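Naselska Household Word List

Data card, plain text edition, last revised May 22, 2019

What this is

Welcome, and thank you for stopping by! The Naselska list is a collection of 1000 everyday words for things in and around the home, gathered from people who grew up speaking the Naselska dialect at their grandparents' tables (and in a good many cases still do, when nobody else in the room can follow). Each word comes with a plain English meaning, a spelling we could more or less agree on, and a short sentence using it the way a real person would. The bedroom section is my favorite, with separate words for a bed that has been made and a bed that has been slept in.
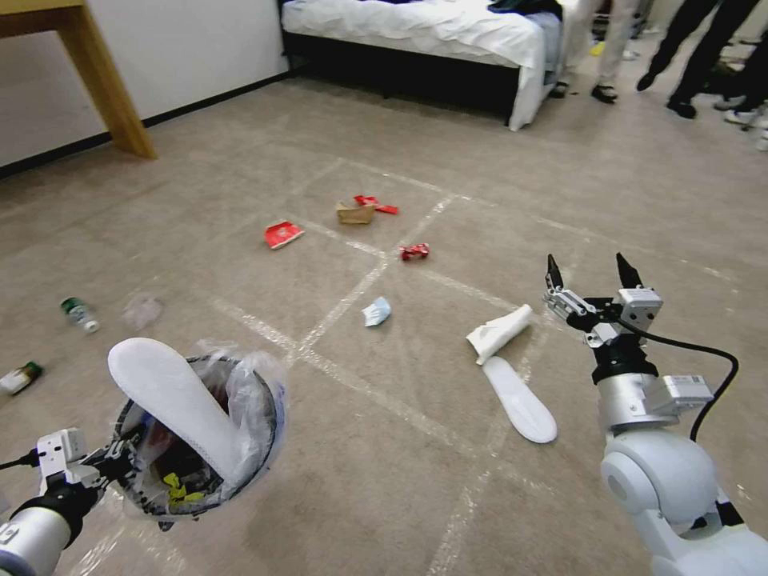
What's in the folder

words.txt has the entries, one to a line, with tabs between the parts.
speakers.txt lists the 31 speakers by initials and home village.
notes.txt is where we put the arguments, mostly over vowels.

Spelling

We started out with the Boiko spelling and drifted away from it in February, when it became clear that 3 of the vowels were being squeezed into one letter. If you have older files from the Raltard copy, please run them through the table at the end of notes.txt before you merge anything, or you will get doubles.

Known gaps

Kitchen words are strong, and so are words for cloth and bedding. Furniture is thinner than I'd like. We have a good word for a table you eat at, but for a desk most speakers just borrowed the town word and shrugged, so that entry is marked "loan" for now and I would dearly love to replace it. 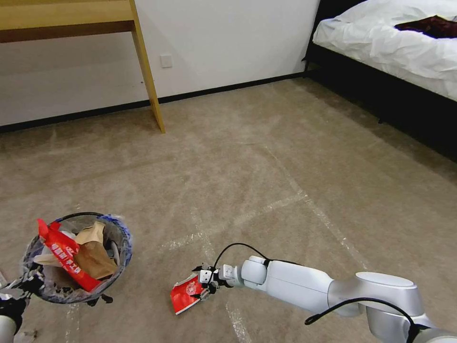

Khrystyna Mykhailiuk writes that her family did have a word of their own for a desk, the same one they used for a sewing table, and that she would put it in with the Pevadus spelling unless somebody objects. I don't object at all! It will go into the next revision under her initials.

Using the list

Copy it, print it, correct it. Please keep the speakers' initials with their sentences.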